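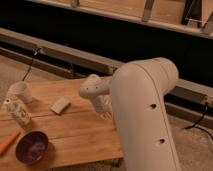
Somkiat Wiriya wrote to us after the last open day that he had expected a lecture and a closed door, and that instead he stood beside the arm for most of the afternoon and asked everything he wanted. We were glad to read it. He also wrote that the coffee was weak, and we have changed the coffee.

Multton is a small company for automation. We began in a rented room with one white arm and a wooden table, and the table is still in use. Today we have 2 workshops and we make handling programs for firms which pack, sort and fill by hand and want to do a part of this work by machine. Our customers are mostly small. Some of them had never seen a robot arm from near before they came to us, so from the first year we open the doors and show the work as it is.

On an open day the arm works with ordinary things, a paper cup, a bottle, a bowl. Visitors may ask for a change in the task, and our engineer Kittipong Nakpan will change it while you wait - sometimes you wait long. When a grip fails we leave the program on the screen and talk about why. Many visitors tell us this is the part they remember.

Our two courses for beginners, Truvar and Trunex, grew out of these visits. Truvar is for people who will stand next to the machine every day. Trunex is for those who must plan the cell and calculate the cost. Both are given in the Rautiainen building, second floor, where also the demonstrations take place.

Since we started, 3,491 people have visited us, and some 1,000 of them came with their school. School groups are welcome in every month except December, when we do maintenance.

The next open day is 28 February 2026. It is free, but please write to us before you come and tell us how many you are. Children under twelve should come with an adult. If you have a part which is difficult to grip, bring it with you - we like to try.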